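We use cookies to remember your settings and to see which articles are read. Accept | Manage cookies

Equipment planning (robot workcells)

Equipment planning, in the setting of small robot workcells, is the work of deciding what to buy, in what order and with what money before an arm is installed. It covers the arm, the gripper, the table it works on, cabling, guarding, spare parts and the hours of staff time needed to set everything up.

Contents of a budget

The price of the arm is usually the figure quoted first, but it is seldom the whole cost. A plan drawn up by Li-hua Tai for the Rivska workshop listed a gripper at 1,620 euros, a table and base plate at 1,173 euros, and cables, mounts and spare fingers together at more than 4,000 euros. The arm itself was leased and appeared on a separate sheet.

Budgets are commonly split into purchase costs and running costs. Running costs include servicing, replacement gripper pads, software licences and insurance. Training is sometimes placed under either heading, which makes plans from different sites hard to compare.

Lease or purchase

Leasing spreads the cost and may include repairs. Purchase is cheaper over a long period if the arm is in regular use. The supplier Manninen offers both, with a lease fee of 3,519 euros a quarter for its smallest arm. Some buyers lease for a trial period and then buy the same unit at a reduced price.

Choosing a gripper

Parallel grippers, in which two fingers close towards each other, are a common first purchase. Before ordering, planners check the widest and narrowest items to be handled, their weight, and how easily they bend or mark. Light plastic cups and bowls are often used for this check – they are cheap, and they come in a range of widths. 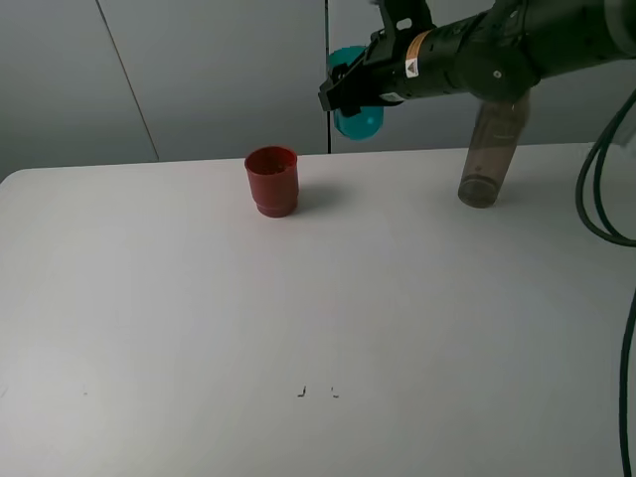
Parallel gripper holding a teal-blue plastic object, with a red cup standing on the table.

Table and cabling

The table should be large enough for the arm's working reach, with space left for parts waiting to be moved. A plain, light surface is easy to clean. Cables need enough slack for every position of the arm, and their lengths are best measured before the order is placed. At Irkomora the first set was too short and a second order went out in May.

Page last edited 3/2/20

14 shares | 2 comments

Related articles
Gripper (robotics)
Leasing of machinery
Plunora cost sheet
Workcell layout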